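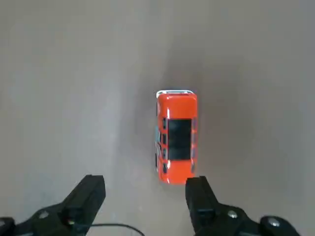

The offset starts stay in the set. I went back through the notes on this after the last batch and I still think we should record them on purpose and tag them, and stop treating them as operator error. If every demonstration begins with the toy sitting nicely centered between the fingers, the policy never sees what to do when it isn't. With the bus over to the right like that, the right finger is almost on the end of it and the left one has a wide stretch of bare surface beside it. Closing from there could shove the toy before both fingers are on it. We want examples where the operator sees that in the wrist view and shifts the hand over first.

On Thu 28 February, Arnar Ladefoged wrote:

> I have now been through all 3121 episodes of the pick and place
> set. 1021 of them carry the "offset" tag. Before I build the training
> split I need a decision on three things.
>
> 1. Do offset episodes go in with the rest, or in a separate
> file? Ustyna thinks separate. I have no strong view.
>
> 2. Some operators pause for a long time before closing. At 30
> frames per second that is a lot of nearly identical frames. Can I
> trim them?
>
> 3. The tag is being used for different things. Dela tags when the
> object is off center. Aba tags only when she had to correct. I
> can't tell the two apart from the metadata.
>
> Also, the Motard export still drops the last frame of the head
> camera. I am padding it for now.
>
> Arnar

Taking these in order.

1. Same file. Keep the tag as a column so anyone can filter on it. If we split them into two files, somebody will train on one of them and forget the other, and we already had that with the June data. Ustyna, if you need them apart for your comparison, the filter script in the Sullitau folder does it with one flag. Let me know if it's broken. I haven't run it since the folder was moved.

2. Trim only the pause before the first motion of the arm. Do not trim pauses in the middle of an episode. A pause just before the fingers close is often the operator checking the wrist view, and whatever comes after it is the part we care about. I would like to see the model trained with those left in before we decide they are a waste. If it learns to stop and hover for no reason we can revisit this.

3. This one is my fault for writing a vague line in the protocol. From the next session there will be two tags. "offset_start" means the object is visibly closer to one finger than the other when the hand comes down over it. "corrected" means the operator moved the hand sideways before closing. An episode can have both, one, or neither. Operators set "corrected" during the session. "offset_start" can be done afterward by whoever reviews, from the wrist camera alone.

For the old data, Aba's episodes can be relabeled as "corrected" directly. Dela's need a second look. Augustina has offered to do them and I would like to take her up on it.

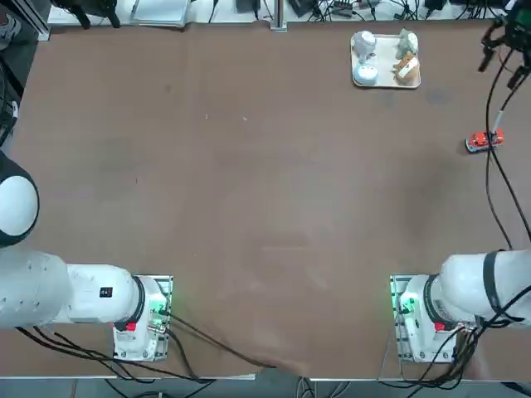
The other thing I want to settle is table layout. We have been leaving the small tray up near the far rail with its four pieces in it, two and two, while the episodes are about the vehicle on the right side. I would keep doing that. The policy should learn to leave the tray alone, and for that it has to be in the head view. But please move the tray between batches. In the episodes I reviewed it stayed in much the same spot, right of center at the far edge, and the model may well use it as a landmark. A hand's width either way is enough. Write the batch number down when you move it.

Same for the middle of the table. There is a lot of open surface there and we hardly start anything in it. Next session, please do at least one full batch with the toy starting in the middle, at mixed angles. Keep the gripper cables in mind when you set the angle for anything over on the right. I don't want starts where the toy is up against a cable, and if it happens, discard the episode and don't tag it.

Wiping the table between batches is optional. I don't mind specks and scuffs in the data.

Arnar, on the Motard export: padding is fine, but repeat the previous frame and don't write a black one. I asked Stonari support about the dropped frame and was told to wait for the next release, with no date given.

I will update the protocol page tonight. If you disagree with the two tags, please reply to the list before the next session so that we don't end up with a third version of the same label.

Ustyna, can you still take the morning slot? Dela has the arms in the afternoon.

D. Asamoah's spreadsheet of session times is the current one. The copy pinned to the top of the archive is old and I can't edit it.

Regards,
the protocol maintainer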